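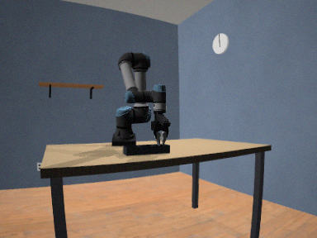

*The arm over the table, blue walls.*

Thursday

Up before six and out to look at the beans. Still no rain. The ground behind the shed has opened up wide enough to lose a pencil in, and the squash leaves were already hanging even though the sun wasn't on them yet. I gave them the last of the barrel with the watering can and tipped it forward to get the dregs. The dregs smelled bad, so those went on the compost.

I have decided to buy the tank. I've been going back and forth since April, and I'm tired of it. The barrel fills in one decent storm and then the rest runs down the driveway and into the street, and a week later I'm dragging the hose. The water bill that came Monday's mail was the one that did it. I put it under the fruit bowl and kept walking past it.

The choice is between a Tomen and the one Cisternas sells under its own name. The Tomen holds 400 gallons, is dark green, and stands tall and narrow, so it would fit between the back door and the gas meter. The Cisternas one is 300 gallons, lower and wider, and would have to go at the shed end. I'd need to run the downspout across the back wall to reach it. I like the shed end better for the garden. I like the door end better for the plumbing. I drew both on the back of an envelope and then drew both again on the other side.

Coffee, toast, the end of the plum jam. Need to buy jars before the plums come in, because last year I ended up using peanut butter jars and everything tasted a little of it.

Drove over to Grasside after nine to see the tanks in person. The yard there keeps them outside along the fence. The Tomen is taller than I had pictured. Standing next to it I couldn't see over the top, and I thought about having that outside the kitchen window every morning. The lid is good, though, it screws down and has a screen under it. Mosquitoes were the thing I worried about with the barrel, and I never did fix the screen on that one properly. It's still held on with a bungee cord.

The other thing is the base. Full, the tall one is a lot of weight on a small circle, and the ground by the back door is all fill from when the steps were redone. I would want a slab. At the shed end there's already a pad left over from the old dog run, and it's level, or it was when I last put the level on it. The fittings for the overflow, the diverter, the brass spigot and a length of pipe came to $251 on the sheet they wrote out for me, and that's before the tank. I folded the sheet up and said I'd think.

Stopped for gas and bread on the way back. They've closed the left lane by the feed store again and there was a long wait while a truck backed out. Had the radio on. A few clouds over toward Grodolis that looked like they meant it, but by the time I had the groceries in the house they had gone off north.

Lunch was eggs. Afterward I went up the ladder and cleaned the back gutter, which I should have done before pricing anything. Maple seeds, mostly, and a black muck that had set hard at the corner. One hanger has pulled out of the board and the gutter sags there, so water has been going over the edge instead of down the spout. I may have been blaming the barrel for some of that. Put in a new screw a little to the left where the wood is still sound. It pulled up nicely. The board will need paint in the fall.

Then I measured from the spout to the old pad with the long tape, and it's farther than I drew it. The pipe would need to pass under the bathroom window and there has to be enough drop along the way or it will sit full and freeze. I pinned a string along the siding to see what the slope would look like. From the yard it looks crooked, even though it's meant to be. I left it up so I can get used to it.

Sent Cisternas a note asking about the pad and whether the low tank can stay out all winter. 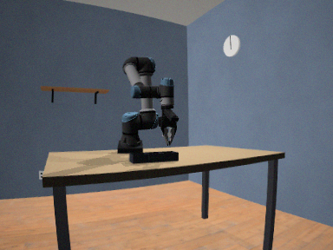

Cisternas wrote back before supper that the low tank can stay out if it's drained before the first hard freeze and the spigot is left open, and that an old dog-run pad is fine so long as it reaches past the tank on every side and has no cracks running clear across. They also said to skip the pipe under the window and bury it, with a cleanout at the shed, and let the water rise up into the tank by itself. I hadn't thought of that. It would mean digging up the path, but the bricks there are loose anyway, and I wouldn't have to look at the string.

Went out with the broom and swept off the pad. One crack, corner only, short. There's room on all sides if I cut back the lilac, and the lilac needs it.

So the low one, probably. I lose 100 gallons against the Tomen, and keep the kitchen window. I'll call in the morning about delivery and ask whether they bring it through the side gate or whether the gate has to come off. It came off for the freezer and has never hung right since.

Supper was the bread with soup. Watered the tomatoes from the hose after dark, feeling bad about it. The beans can wait until morning. Took the string down after all, as it was right at neck height in the dark.

Still to get: jars, wood screws, paint for the gutter board, a new blade for the pruning saw.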